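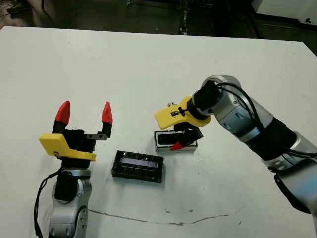 Section 4: Mounting the Grippers and Running the First Two-Arm Pick

By Dela Abubakari
November 2024
14 comments | 31 shares

You should have both arms bolted down and homed before you start this section. If the base plates still rock when you push on the shoulder joint, go back to Section 3. Everything below assumes the Limgate table layout, with the arms facing each other and the work area between them.

Tools and parts
Two yellow gripper brackets
Two gripper bodies with cables
Red fingertips, one for each finger
2.5 mm and 3 mm hex keys
Cable ties or hook-and-loop straps
Two flat rectangular test boxes

4.1 Fitting the brackets

1. Turn off the power supply and unplug it. The arms will sag when the brakes are manual, so rest each wrist on a folded towel first.

2. Hold the yellow bracket against the wrist flange and start all the screws by hand.

3. Tighten in a cross pattern with the 3 mm key. Stop when the screw seats.

Caution: The brackets are plastic. Zhuoran Tan cracked two of the first batch by using a power driver. Use the short end of the key in your hand and go slowly.

4. Do the same on the second arm. Both brackets should sit at the same angle to the wrist. If one is a bolt hole off, the saved poses will not match and the arm will come in crooked.

5. Attach the gripper bodies with the 2.5 mm key, then push on the red fingertips until they stop. Replace a tip when it turns freely on the finger.

4.2 Running the cables

1. Lay the gripper cable along the outside of the arm, starting at the wrist and working toward the base.

2. Leave a loose loop at every joint that bends. With the joint folded as far as it goes, the cable should still move under your finger.

3. Strap the bundle to the long link, never to the joint housing.

4. Jog each joint to both limits by hand and watch the loops. Redo any that snag – a pulled connector at the wrist means taking the whole gripper off again.

Note: The Rerkcombe build ran its cables inside printed channels. They look neater, but you have to remove the bracket to change a cable. Open straps are fine for a bench that gets taken apart a lot.

4.3 Setting up the table

1. Wipe the tabletop. Old scuffs and stains can stay, but crumbs and plastic shavings need to go.

2. Place the first test box near the center and the second farther back, on the side of the arm that will pick it up.

3. Clear the floor behind the table far enough that you can reach the stop button without stepping over anything.

4.4 First pick

1. Plug in and switch on. Wait for both controllers to show ready.

2. Open both grippers fully from the Plarberg panel.

3. Set speed to 2 percent. Leave it there until you have finished this section.

4. Send the waiting arm to its park pose, fingers up and open.

5. Lower the other arm over its box. Stop when the fingertips are level with the rim.

6. Close the gripper in small steps until the box no longer slides when nudged with a ruler.

7. Lift a finger's width, hold, and set the box back down.

8. Swap roles and repeat with the center box.

Caution: Keep hands off the table while either controller shows ready, including when neither arm is moving. A parked arm can still take a command from the queue.

If the controller stops with fault 241, the gripper drew too much current while closing. Open it, check that the fingers are not pressing on the tabletop, and raise the wrist slightly. If the fault comes back with nothing in the fingers, check the wrist connector.

Write the final closing position for each box in your log. You will need both numbers for the hand-off in Section 5.

Related
Section 3: Base Plates and Homing
Section 5: Passing a Part Between Arms
Replacing the Tierney Power Supply – Obed Dankwa
Fingertip Wear After 2,000 Cycles – Salamatu Akolgo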